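Ticket 705: Small refrigerator in the Otmont break room not keeping drinks cold
Opened by: Nerys Wogan
Assigned to: Tudur Vaughan
Status: Monitoring

Nerys Wogan wrote:
Bottled drinks from the Larkent refrigerator next to the white desk are coming out barely cool. Milk is worse. The dial is at 2. It was fine until the desk was moved over. I took the drinks out so the shelves could be checked.
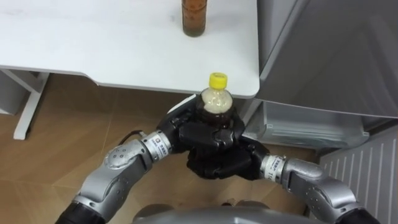
I also wiped the door seal with warm water and dish soap. There was dried soda along the bottom edge. The light inside works and the compressor runs, but it runs most of the day.

Tudur Vaughan wrote:
Thanks. Please turn the dial up one step and leave it overnight. Also check that the door opens all the way without touching the desk. If it catches, people tend to leave it short of closed.

Nerys Wogan wrote:
Dial turned up. The door clears the desk, but the gap is small.
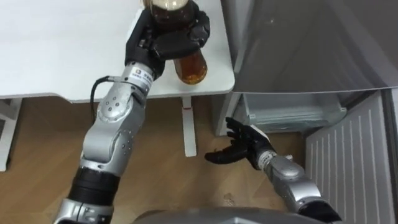
Amber-brown drink held over the desk corner, refrigerator open

Rhun Nicholas wrote:
I use this one too. The door swings open a little if you don't push it. The floor may be uneven on that side.
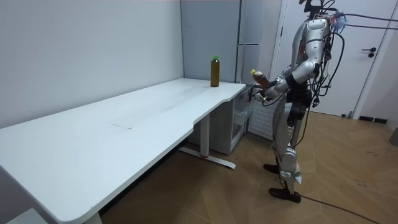
Can the drinks go back in while the temperature is being checked?
Leave them on the desk until the thermometer has read steady overnight, then put them back a few at a time.

Tudur Vaughan wrote:
Raised both front feet by 2 turns so the door falls shut by itself. Pulled the unit forward for air behind it and vacuumed the rear grille. Left a thermometer on the middle shelf.

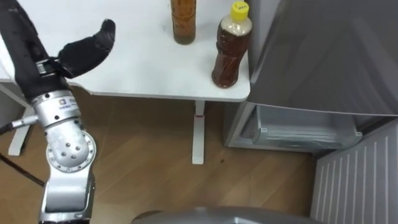 Two bottles on the desk, one with a yellow cap

Nerys Wogan wrote:
Thermometer read 39 F this morning and again after lunch. Door is closing. Please keep the ticket open until September in case it drifts again.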